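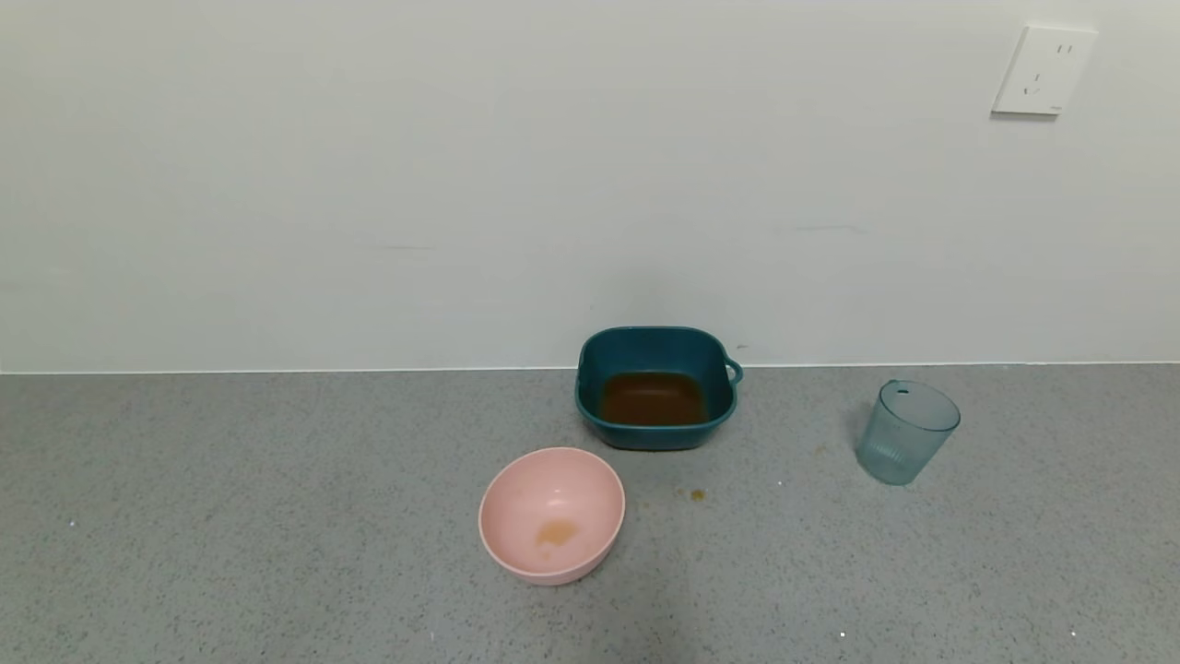
2026-02-11

Slept badly and was up before the heat came on. Walked to the library to return the atlas and paid 2 dollars for keeping it too long. The river is still frozen along the near bank but open in the middle.

Worked on the translation until lunch. The chapter about the ferry to Trirnska is slower than the others. The author uses one word for both "landing" and "waiting," and I have tried it both ways and don't like either. Wrote to Ecaterina Văduva to ask what she did with it in her version. Page count is 432 in the original and I am not yet halfway, so I can't spend another week on one word.

Lilian called at noon. She has the job at Hulgate and starts in April. She wants to keep the apartment here for the first three months and see how the train goes. I told her the early train is fine and the evening one is usually late. She asked if I would take the piano if she gave the place up. I said I would measure the hallway – I haven't yet.

In the afternoon Rawiri came by with the drawings for the back fence. He wants 12 posts. I think it could be done with fewer if we use the old corner one, but he says it is soft at the bottom and he is probably right. We agreed to wait until the ground thaws. He stayed to hear the end of the radio play and didn't think much of it.

Letter from Kobina, two pages, mostly about his knee and the choir. They are doing the Easter program without a second tenor again. He asks if I still have the green songbook. I looked in the hall closet and the trunk and found only the index, which came loose years ago.

Soup for supper. Snow started after dark, small and dry. Call the dentist tomorrow, and buy stamps.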